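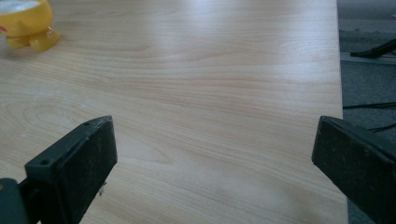 Is the Semska vaccine carrier good enough for a full day of outreach clinics?
It is, provided the ice packs are prepared properly and the lid isn't opened more than it needs to be.

Review: Semska passive vaccine carrier
Posted 4/30/26 by Fengying Zou

I run the outreach side of a small immunisation programme based in Arnport. We go out to villages along the river and up the valley road, by pick-up where there is a road and on foot where there isn't. Everything we take has to stay between two and eight degrees until it is given. For years we used a mixed lot of older carriers, some with cracked lids, and last May we replaced them with the Semska. We bought 7 of them through Agbayani, the supplier that handles most of our cold chain orders.

I have waited nearly a year to write this so that it covers both the hot months and the rains.

What you get
The carrier comes with four ice packs, a foam pad for the top, a shoulder strap and a printed instruction sheet. The sheet has clear drawings, and our newer staff managed with those alone. There is no thermometer in the box. You will need your own, and we use the Zultham logger, which records all day and can be read on a phone. It fits in the gap beside the vials but it is tight.

Cold life
With the packs conditioned as the sheet says, our carriers have stayed in range for the whole of a normal session day. We leave before it gets light and are usually back by late afternoon. Over the year we logged 148 outreach days. On 3 of them a carrier went out of range. Two of those were our own fault: packs used straight from the freezer, and the vials next to them got too cold. The third was a long delay at the river crossing with the carrier left in the sun on the back of the truck. I don't hold that against it.

Conditioning is where most of the trouble will come from if you are new to this. The packs have to stand out until you can hear water moving inside when you shake them. In our store that takes longer than the sheet suggests in the cool season and a lot less in the hot one, so go by the sound and ignore the clock. We now write the time the packs come out on a board by the freezer, which stopped the arguments.

Carrying it
Loaded, it is heavier than our old ones. On the flat this makes little difference. On the steep part of the valley road you notice it, and two of my team have asked for a backpack harness. Semska does sell one, but Agbayani had none in stock when I asked and could not give me a date. The shoulder strap is wide enough but the buckle slips when it is wet. We tie a knot behind it.

The lid
The lid is a good tight fit and hinges to one side, so it can't be put down in the dirt. The foam pad holds the open vials during the session with the lid shut, and that has saved a lot of opening and closing. One complaint – the seal is glued in, and on one carrier the glue has begun to lift at the corner. A replacement seal can be ordered but you have to buy it with the whole lid. I would like to see that changed.

Cleaning
Smooth inside, no awkward corners, and the drying is quick if you leave it open upside down on a rack. Don't close it damp. One came back into service after a fortnight shut and smelled badly for some time afterwards. The outside marks easily, mostly from the truck bed, but none of the shells has cracked.

Labels
Small thing. The panel on the front for writing the site name and date doesn't take ordinary marker well and the ink rubs off on people's clothes. Masking tape works better.

Spare parts and service
Agbayani answered our emails within a couple of days and sent one replacement ice pack free of charge after a leak. Delivery to Arnport was slow, as it always is, and the boxes were well packed. If you are ordering for a programme rather than a single clinic, ask for extra ice packs at the same time. You want two full sets per carrier, one in use and one freezing, and the second set is not included.

Who it suits
Teams doing day trips with a moderate number of children to see. At our busiest session we gave 523 doses across the whole team and needed most of the carriers we own, so it isn't the thing for a large campaign from one fixed post. For that you want a proper cold box, and Semska's own box is a different product that I haven't used. If your teams sleep out overnight, you will also need somewhere to refreeze packs or a carrier with a longer cold life.

We will be ordering more when the next budget comes through, with the harness if it is back in stock. I will add a note here once we have tried it on the valley road.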